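4.3 Bin picking under open-day conditions

The laboratory results in Section 4.1 were collected with a fixed object set and no one in the room except the operator. To find out how the Gruvasix planner behaves when neither condition holds, we ran the same cell during the department's open day in May. Visitors entered in groups, stayed for the length of a demonstration, and left through the second door. The cell ran from 10 a.m. until closing. The only software change from the laboratory configuration was a lower joint speed limit, set at the request of the building safety office.

Objects came from two sources. The first was the Fodlow set, described in Section 3.2, which consists of household goods and toys selected for variation in stiffness and surface finish. The second was whatever the operator chose to add from a drawer of unlabeled items kept beside the cell. None of the drawer items had been used in training or in tuning the grasp thresholds. We did not accept objects from visitors, although several were offered. Phones and keys were the most common of these.

A demonstration consisted of one bin load. The operator placed the objects by hand, without arranging them, and started the planner from the Shibata console. The planner then proposed a grasp, moved to a pre-grasp pose above the candidate, waited for the operator to confirm, and descended. The confirmation step is absent from the laboratory protocol. It was added so that the operator could explain the chosen grasp to the group before the arm moved again, and it has one consequence for the data: cycle times from the open day cannot be compared with those in Table 2, and we do not report them.

Over the day the system made 494 grasp attempts. Of these, 113 failed. A failure was recorded when the fingers closed without an object between them, when the object was lost before reaching the drop-off point, or when the operator stopped the motion. Operator stops account for 16 of the failures. In two of the stops the operator pressed the button by mistake while turning to answer a question; we kept both in the count, as the log does not separate intended from unintended stops.

Failures were not spread evenly over object types. Thin, folded, or hinged items were approached correctly in most cases but tended to shift when the first finger made contact. Figure 6 shows the arm at a low position over one such item, a folded pair of sunglasses, in a mixed load. Curved reflective items caused a different problem. The depth image is often incomplete on these surfaces, and the planner fills the gap from neighboring pixels, which can place the grasp center too far toward the wall of the bin. Cups and other open containers were handled well when lying on their side and less well when upright, where the planner preferred a pinch on the rim.
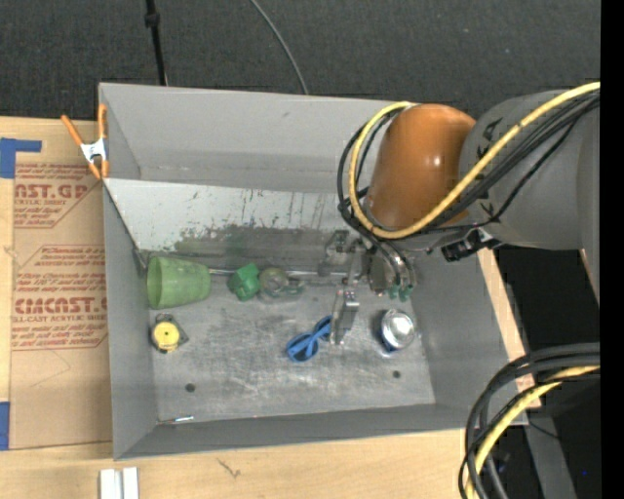

Figure 6. Gripper over folded sunglasses in a mixed load.

The effect of the bin walls deserves a separate comment. The planner treats the sloped walls as collision geometry with a fixed margin, and any candidate whose finger path enters the margin is discarded. With few objects in the bin this costs little — there is nearly always another candidate nearer the middle. Toward the end of a load, when the remaining objects had rolled or slid to the foot of a wall, the planner sometimes returned no candidate at all. The operator then moved the object by hand and restarted. These interventions are logged but are not counted as attempts. In the Elard version of the planner, now under test, the margin shrinks as the bin empties.

Lighting changed more than expected. The blinds on the south side were opened after lunch to make the room more pleasant for visitors, and the exposure of the wrist camera, which had been fixed in the morning, was no longer suitable. We switched to automatic exposure on the next load and left it on for the rest of the day. Attempts made before and after the switch are pooled in the totals given here.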